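FOR IMMEDIATE RELEASE
2021-08-14

# Hillanano opens pre-orders on Pemora cloth-handling arm, publishes full planning costs up front
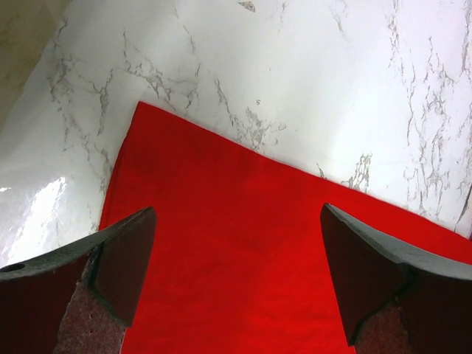
*Gripper fingers open over a red cloth on a marble-patterned surface.*

Hillanano is now taking pre-orders for Pemora, a tabletop arm and gripper package for laundries, hotels and linen rental shops. First shipments in December. Forty units in the first batch, no deposit until a site check is done.

Quick version for buyers: lease is $566 per arm per month, on a 20 month term. Covers the arm, gripper, wrist camera, software updates and one set of spare finger pads. Doesn't cover the table, power work or freight. Please budget for those seperately.

"Every shop we visited had the same complaint, the quote comes in and then the extras show up," said Svatopluk Kopecký, head of sales at Hillanano. "So the extras are on page one now. Table, outlet, shipping, training day. If your number doesn't work with those in it, we'd like to know before you sign."

**What to plan for**

- Bench space: one flat table per arm, fixed to the floor or wall
- Staff time: 4 hours of training per operator, on site
- Pads: a wear item. Order a second set with the arm, lead times are slow right now
- Lighting: send photos of the work area at different times of day, glossy tabletops especially. Glare can mean a change of table or a shade over the window
- Fabrics: mail us samples of what you handle most. Towels, napkins, wipes, whatever it is

Shops leasing 4 or more arms get the training day at no charge. Same for renewals. Purchase pricing is availible on request but most small sites will want to look at the lease first, parts are included.

Installation and repair will be handled by Pešek, with Sornico supplying tables for customers who need them. Both will quote directly. Hillanano takes no cut on either.

A planning worksheet (spreadsheet, plus a print version) goes out with every inquiry. Fill in shifts, pieces per day and current labor cost and it gives a monthly comparison. Bring it to the site check.

Orders and worksheet requests: Hillanano sales desk, attn. Svatopluk Kopecký. Site checks are booked in order recieved.

\###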